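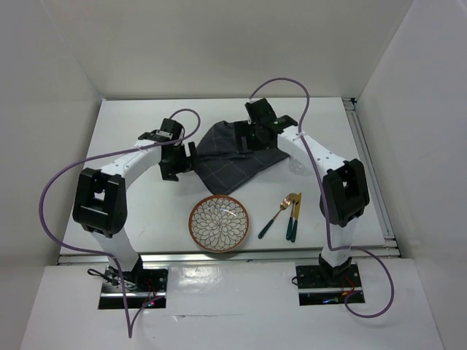 Nayeli Ayala wrote in to say her dark cloth napkins come out of the wash gray and fuzzy, and could I please help before her mother-in-law arrives in December. Of course I can!

## Keeping dark napkins dark

- Turn them inside out if they're lined, and wash cold with other dark things (never with towels - oh, the lint).
- Skip the fabric softener. A splash of white vinegar in the rinse does me very nicely, and the smell goes as they dry.
- Hang them in the shade and give each one a good snap first, corner to corner, so you've hardly any ironing left to do.

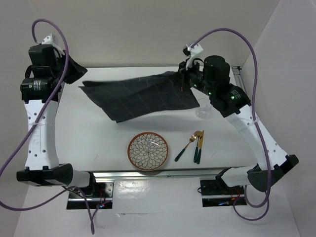
## Folding and putting away

Iron on the wrong side while they're a touch damp. I keep mine in stacks of 6, folded in thirds, with the fold switched now and then so it doesn't wear a pale line.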